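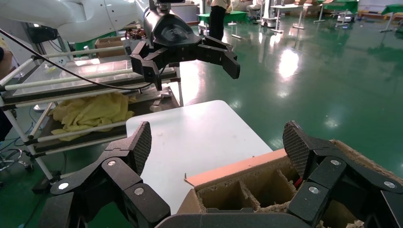

Fig. 6-1. Brown cardboard, orange-salmon rim. See "Porous surfaces" before sticking anything to it.

Section 6: Printing and applying labels

Your Zustier label printer is now charged, loaded and paired with your phone. If it is charged, loaded and refusing to acknowledge your phone, go back to Section 5 and do the step you skipped.

6.1 Before you print

Decide what the label is for. A label that says STUFF will print perfectly and help no one. The two-line layout works best for storage: what is in the container on the first line, where the container lives on the second. Dates go at the end, if you must. A month is plenty.

NOTE: The printer accepts up to 97 characters per label. At that length the text comes out slightly smaller than the warnings on a battery.

6.2 Printing your first label

1. Press and hold the power button until the light turns green. A quick tap only shows you the battery level.

2. Open the tape door and check that the tape lies flat under the silver guide. If it has curled up, trim the curl with scissors and press it back down.

3. Close the door until it clicks. The door can look closed without being closed. It clicks once.

4. Choose a layout on your phone, or turn the dial on the printer to pick one of the stored ones. Layout 11 is the two-line storage label and the one you will end up using for everything.

5. Type your text. The printer does not check spelling. Our test kitchen lived with a jar of CINAMMON for most of a year, and Kaisu Peltonen, who wrote this manual, would like it known that she did not print it.

6. Tap Print. Keep your fingers away from the slot until the cutter has moved across and back again.

CAUTION: Do not pull the tape to hurry it along. Pulling stretches the letters, jams the cutter and is not covered by the warranty.

6.3 Choosing a surface

Detness tape comes in three grades, and most complaints about labels falling off come from using the wrong one. The grade is printed on the end of the cartridge.

Porous surfaces (use Grade C, brown cap)
Cardboard, untreated wood, brick. Grade C has a thicker layer of glue and will take a strip of cardboard with it when removed. Think of it as permanent. Stay clear of torn or fuzzy edges, where the label will be holding on to lint.

Smooth surfaces (use Grade S, clear cap)
Glass, glazed pottery, most hard plastics. Wipe with a damp cloth and let the surface dry all the way. Breathing on it and rubbing it with your sleeve is traditional, but the sleeve is usually the problem.

Bare or painted metal (use Grade M, gray cap)
Filing cabinets, tool chests, equipment housings. Grade M copes with mild warmth. It does not cope with stoves, a fact confirmed by several customers on the same holiday weekend.

NOTE: When a shelf holds a mix of all this, print everything first and change cartridges as you go from one material to the next. Swapping tape for each item is how people come to resent their printer.

6.4 Applying the label

1. Clean the spot. For dusty cardboard, use a dry brush. Water makes things worse.

2. Bend one corner of the label back until the backing splits. Fingernails work. Teeth also work, though the glue tastes the way you would expect.

3. Set down one short edge and smooth toward the other with your thumb.

4. Press along the full length for a count of six. Grade C wants longer.

5. On electrical equipment, switch off and unplug first. Keep labels clear of vents, fan openings and connectors, and never cover the maker's rating plate. Label the cable too, close to the plug, with the wraparound layout. An unlabeled cable joins the other unlabeled cables and is never identified again.
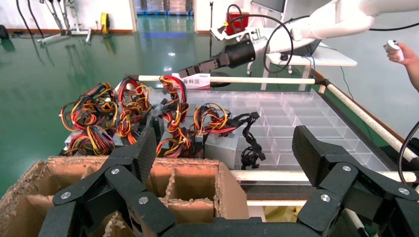 6. For containers with compartments, label the outside wall that faces you when the container is on its shelf. Labeling each compartment is possible with the narrow tape, and quite satisfying, right up to the day you rearrange the contents.

7. Leave fresh labels alone overnight before stacking or sliding anything against them.

6.5 Removing a label

Warm it with a hair dryer on the low setting and peel slowly from a corner. Leftover glue comes off smooth plastic and glass with a little cooking oil, followed by dish soap to get rid of the oil. On cardboard, put the new label over the old one and move on with your life.

CAUTION: Do not use a hair dryer on anything that is plugged in, or on anything in an aerosol can.

6.6 If the label will not stick

Label lifts at the corners: the surface was dusty or damp. Print another and return to step 1.

Label falls off in the garage: the room was too cold for the glue. Bring the item indoors, apply the label, and take it back out the next day.

Label sticks to you: this is normal.

Print is faint: the print head needs cleaning. It should be cleaned every 2,000 labels, a figure the app keeps track of and mentions often. See Section 7.

Label sticks but you no longer agree with it: see 6.5.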